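4. Setting up the Disstead bench

Read section 3 before you start. The bench must be fully bolted together and all four feet must be fitted.

4.1 Placing the bench

1. Choose a level floor away from radiators and direct sun. The practice pads keep their shape best at a room temperature of 21 °C.
2. Leave enough space behind the bench for the lamp arm to swing. At full reach the arm extends 137 cm from the post.
3. Turn each foot until the bench stops rocking, then tighten the lock nuts.
4. Set the top to the height you need. The factory setting is 80 cm, which suits most people working on a stool. For standing work, raise both legs by the same number of holes.

Caution: Two people are needed to change the height. Take everything off the top first, including the pad tray.

4.2 Fitting the lamp

1. Slide the lamp post into the socket at the rear corner and turn it clockwise until it clicks.
2. Hook the arm onto the post and tighten the hand wheel.
3. Run the cable down the back leg and press it into the clips. Do not let it cross the work area.
4. Plug in the Fallell power supply and switch on at the wall.
5. Turn the dial to its lowest setting, then bring it up slowly. Pale pads reflect a lot of light, and a setting that looks right on an empty bench is often too bright once a pad is in place.

Note: The lamp remembers its last setting only if it is switched off at the dial. If it is switched off at the wall, it comes back on at full brightness.

4.3 Loading a pad

1. Wash and dry your hands. Hand cream leaves marks on the pad that do not come out.
2. Lift the pad from its box by the edges.
3. Lay it in the tray with the smooth side up and press the corners under the clips.
4. Check that the pad lies flat in the middle. A slight curve toward the edges is normal.
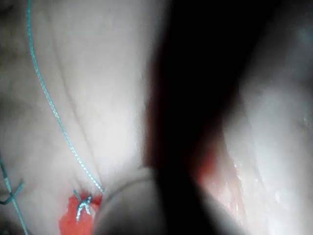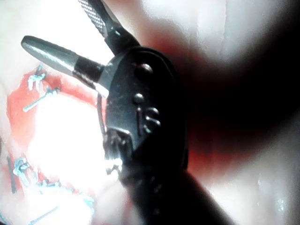
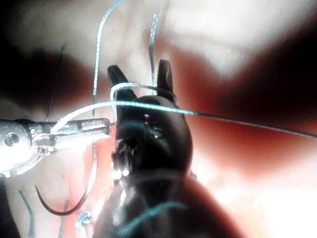
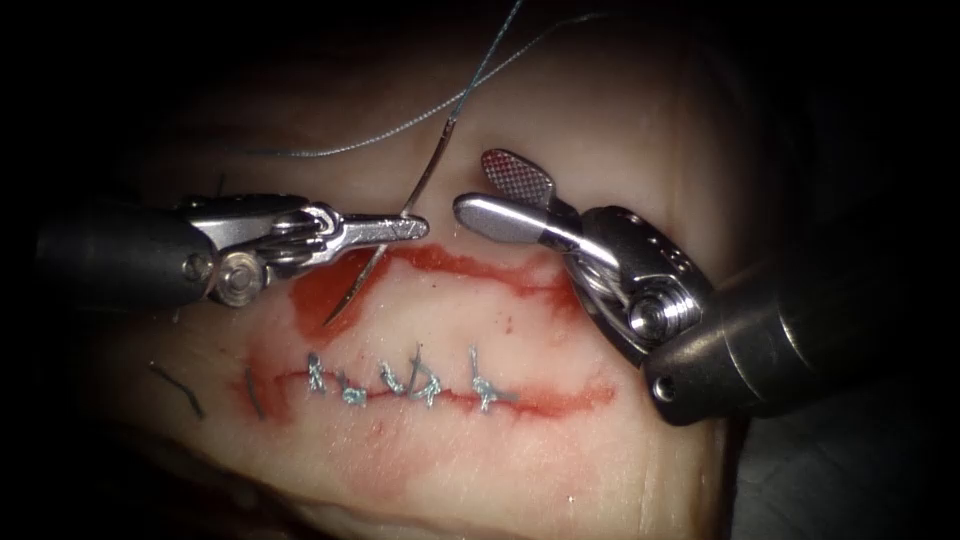
5. Push the tray back until it touches the stop, then lower the side catches.

Caution: Do not use oil or spray on a pad to make it softer. The surface will swell and the warranty does not cover it.

4.4 Cleaning and storage

Pick off cut thread ends before wiping. Wipe the pad with a damp cloth and the cleaner supplied by Drinness, diluted in 200 ml of cold water. Let it dry in the tray with the lamp off — heat makes the edges curl. Dust a dry pad lightly with cornstarch and put it back in its box.

Store boxes flat. Stacked on end, the pads sag and take several days to recover.

The bench top can be wiped with any mild household cleaner. Keep liquid away from the lamp socket.

4.5 Spare parts

Clips, catches and lock nuts are sold in one pack, listed as the Domański fixing set. Tray stops are sold singly. When ordering, give the serial number from the label under the bench top, on the same side as the lamp socket.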